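Section 4: Setting Up the Cup Station

Welcome to the fun part! By now the table is standing, the legs are locked and the Hilero mat is out of its tube. In this section you'll lay the mat, set out your paper cups and get the whole station ready for its first round. Set aside a quiet half hour the first time. After that you'll do it almost without thinking, and you may find (as we did) that a well-laid table makes you want to start pouring, sorting or stacking right away.

4.1 Before you begin

You will need:
Table with a flat top, larger than the mat on every side
Hilero mat, white
Paper cups, plain white, one sleeve of 80
Wooden stir sticks
A roll of tape
A soft cloth and a bowl of warm water with a drop of dish soap

Leave the sleeve closed until step 4 of section 4.3. Paper cups pick up dust and kitchen smells faster than you'd think, and an opened sleeve left out overnight is never quite as nice the next day.

4.2 Laying the mat

1. Wipe the tabletop with the damp cloth and let it dry completely. Moisture trapped under the mat will make it creep.
2. Unroll the mat with the printed side down. If the corners curl, roll it the other way for a minute or two and try again.
3. Slide the mat until you have a border of bare table on all four sides. It doesn't have to be measured to a hair, but it should look even when you step back.
4. Smooth from the middle outward with the flat of your hand. Go slowly over any bubbles – they'll walk to the edge if you're patient.
5. Put a small piece of tape on the tabletop near each far corner. These are your corner marks. Next time, you can line the mat up to them and skip step 3 altogether.

Note: The border is useful space! Stir sticks, lids and the tape roll can all wait there, off the mat and within easy reach.

Caution: Don't tape the mat itself to the table. The adhesive can lift the surface when you pull it away, and the mat can't be patched.

4.3 Setting out the cups

The station works with two positions: the stack, on the left, and the single cup, near the middle. Left-handed users can swap everything over and it will work just as well.

1. Wash and dry your hands.
2. Choose the spot for the stack. A forearm in from the middle of the mat is comfortable for most adults.
3. Check that the spot is flat by pressing with your palm. A tall stack will show you any bubble you missed, usually by leaning.
4. Open the sleeve at one end only and ease out a short stack. You don't need the whole sleeve on the table.
5. Stand the stack upright with the open rims facing up.
6. Take the top cup by its outside wall, give it a slight twist and lift straight up. Set it down near the middle of the mat, also open side up.
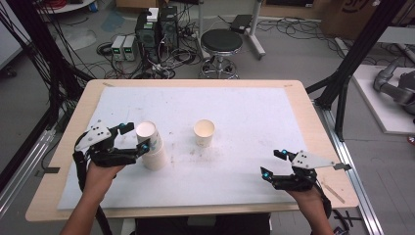
Do I have to throw the mat out once it starts to show marks?

Marks are only a matter of looks, so keep using the mat for as long as it lies flat and the surface isn't cut or peeling. Wash it first, and see section 4.5 for stains that won't shift.

4.4 Adjusting the stack

A good stack is a lovely thing to work from. The cups come away one at a time, the column stays upright and you never have to look over at it. Getting there takes a little fiddling, so here is what to try.

If two cups come away together: Hold the lower one still and twist the upper one a quarter turn. If they still cling, the cups have been pressed too tightly in the sleeve. Pull the column apart into three or four shorter pieces, then nest them again with a light touch.

If the stack leans: Lift it off the mat and look at the bottom cup. A dented base is nearly always the cause. Move that cup to the craft box and start again from the next one.

If the stack tips when you reach for it: It's too tall. Take some cups off the top and put them back in the sleeve. We've become very fond of short stacks and frequent refills.

If the rims are out of round: Roll the cup gently between your palms. Plain paper cups are forgiving and most will spring back.

Caution: Never push down on the top of the stack to straighten it. This jams the cups together and can split the seam of the lowest one.

4.5 Clearing and cleaning

The station packs down quickly, and a bare surface is a real pleasure to come back to. Always clear from the middle out.

1. Collect the single cup first, then the stack. Clean cups can go back in the sleeve; fold the open end over twice and tape it shut.
2. Gather the stir sticks from the border. Check the edge of the table too, where they like to roll.
3. Brush off crumbs and paper dust with your hand or a dry cloth.
4. Wipe the mat with the damp, soapy cloth in long strokes from left to right. Small circles tend to push gray smudges around without lifting them.
5. Wipe again with clean water, then dry.
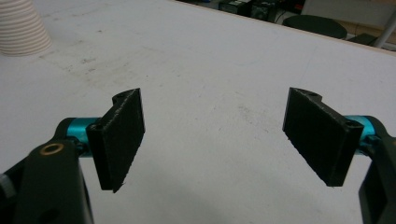 For stubborn marks, lay the damp cloth over the spot and leave it there for 14 minutes. That sounds oddly exact, but we tried plenty of soaking times and this one loosened the most without leaving a tide line. Then wipe as usual. Light streaks after drying are soap, and one more pass with clean water should take them off.

Scuffs are a different matter. They are in the surface itself, and scrubbing will only make them wider. Leave them be and enjoy a mat that has seen some use.

Caution: Do not use bleach, scouring powder or the rough side of a sponge. Do not put the mat in a dishwasher or dry it on a radiator.

4.6 Storing the station

Roll the mat loosely with the white side facing out and slip it back into its tube. If you have the Drilby storage box, the tube fits along the long side and the cups stand upright beside it. Keep the box off the floor and away from the stove or sink. The corner marks can stay on the table for as long as you like – replace them when the ends begin to lift.

If the station will be put away for a whole season, let the mat air for a day first. We pack ours up in December and bring it out again in March, and it has always come out flat and fresh.

4.7 Spare parts

Replacement mats, cup sleeves and stir sticks are listed in the back of this guide. Please quote the size printed on the end of the tube when you order. The mats come in two sizes and the tubes look very much alike.

Section last revised December 4, 2023. Continue to Section 5: Your First Round.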